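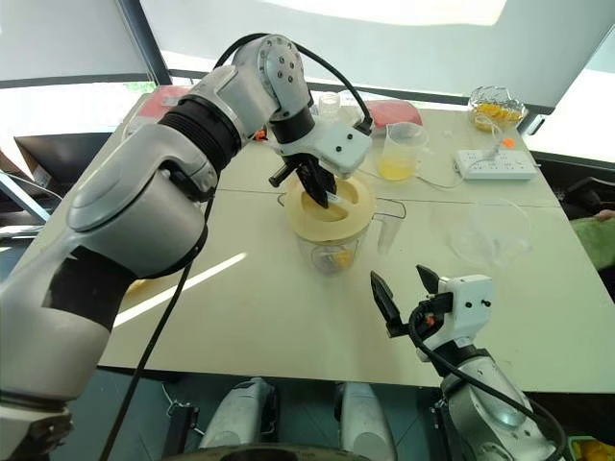 Orange fruit in the blender jar.

Smoothie season is back at my house, and so is my yearly fight with the freezer! Every January I swear I'm going to be a person who freezes fruit properly, and every summer I find a bag of something brown in the back that I bought with big plans. This year I finally asked for help. My neighbor Sulastri Tarigan has been making her kids' breakfasts out of frozen fruit for 13 years, and she let me stand in her kitchen and take notes (and eat most of a mango).

Her big thing is the tray. You cut everything up, spread it out in one layer so the pieces don't touch, and leave it for 2 hours before it goes anywhere near a bag. I always skipped that part and ended up whacking a solid brick of peaches on the back step. She also writes the month on every bag with a grease pencil, and whatever is oldest gets used first, no matter what anybody is in the mood for.
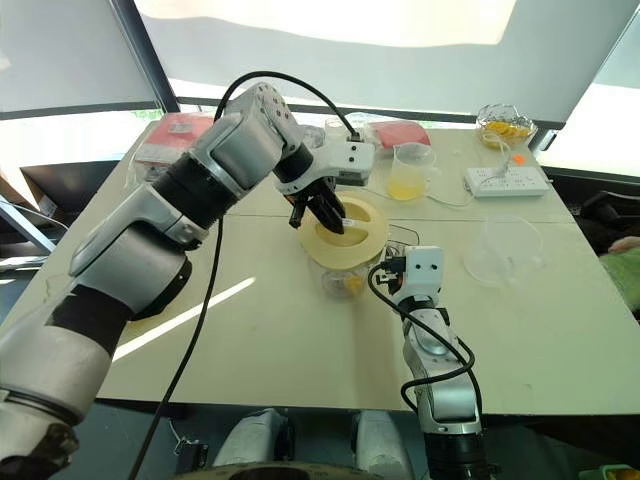
The other thing I'd been doing wrong was the liquid. I used to throw the fruit in and then add a splash of milk on top when it wouldn't budge. Sulastri starts with the milk, then yogurt, then soft fruit, and the frozen stuff goes in last. I tried it at home with cantaloupe and a little ginger and oh my goodness, it was so smooth! My husband had two glasses and he doesn't even like melon.

Next month I'm trying her frozen banana trick, which involves peanut butter and a muffin tin. If you have a favorite combination, write in and tell me, especially if it uses up plums. I have so many plums.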